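モウラ通信 冬のはじめ号
木のまな板と、長くつきあうために

みなさま、いかがお過ごしでしょうか。モウラの台所道具係、ジュサラ・ノゲイラです。朝、流しの水に手を入れるのに少し勇気のいる季節になりましたね。わが家ではもうすっかり鍋の毎日で、白菜を切っては大根を切り、気がつくとまな板が一日じゅう出しっぱなしになっています。

さて、今回は前々からお便りをいただいていた、木のまな板のお手入れのお話です。8月の号で「夏のあいだに黒ずんでしまったのですが、もう捨てるしかないでしょうか」というご相談をちらりとご紹介したところ、うちも、うちもと、思いのほかたくさんの方からお返事が届きました。みなさん同じところで悩んでいらしたのだなあと、なんだか心強いような、申し訳ないような気持ちで読ませていただきました(お返事が遅くなってしまって、本当にごめんなさい!)。

まず、ふだんのお手入れです。使う前にさっと水でぬらし、ふきんで軽くふいてからお使いください。乾いたままの板にいきなりお肉やにんじんをのせると、汁や色がすっとしみ込んでしまいます。洗うときは、たわしで木目にそってこすります。お魚やお肉のあとは、いきなり熱いお湯をかけず、水で流して洗剤で洗い、それから仕上げにお湯を。順番を逆にするとたんぱく質が固まって、あとがなかなか取れません。

洗ったあとは水気をふき、木目が縦になるように立てて、風の通るところで乾かします。日なたに出したくなるお気持ちはよくわかるのですが、強い日差しに長くあてると反りのもとです。私も若いころ、よかれと思ってベランダに出し、かたかた揺れる板にしてしまいました。母には内緒にしていたのですが、すぐに知られてしまいましたっけ。

浅い黒ずみでしたら、紙やすりで落とせることがあります。よく乾かした板を、目の粗いものから細かいものへと替えながら、木目にそってゆっくり削ってください。一か所だけ熱心にこするとそこがくぼんで、ねぎがつながってしまいますから、面全体を同じ調子で。削り終えたら粉を洗い流し、ふいて、もう一度しっかり乾かします。黒ずみが深いときや、板が割れているときは、無理をなさらず削り直しにお出しください。 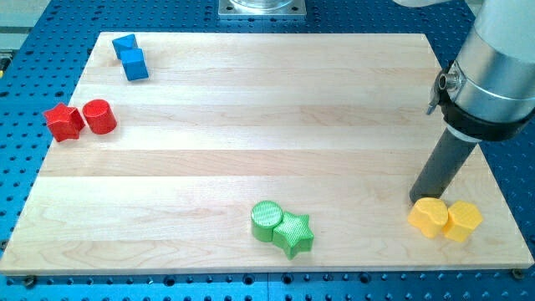 ところで、まな板は何枚あるとよいですか、というご質問も多いのですが、私は2枚をおすすめしています。お肉やお魚用と、野菜や果物用ですね。同じ工房のヴォルカン・ギュネシュさんは、にんにく専用の小さな板を加えて3枚派です。りんごがにんにく味になった朝のことが、いまだに忘れられないのだそうです。

木の種類については、かたい木は傷がつきにくく、やわらかい木は刃あたりがやさしい、というくらいに考えていただければ十分です。あとは持ち上げたときの重さが、ご自分の手に無理のないものを。どんなに立派な板でも、重くて洗うのがおっくうになってしまっては、さびしいですものね。

削り直しのお預かりは、モウラの店先で年内も承っております。仕上がりまで7日ほどみてくださいと申し上げたいところですが、年の瀬は混み合いますので、お渡しの日はお預かりのときにご相談させてください。板はよく乾かして、新聞紙にくるんでお持ちいただけると助かります。

次の号では、ダイアネ・ビッテンクールさんに包丁の研ぎ方を教わる予定です。こんなことが知りたい、というお便りもお待ちしていますね。

2023年12月1日
ジュサラ・ノゲイラ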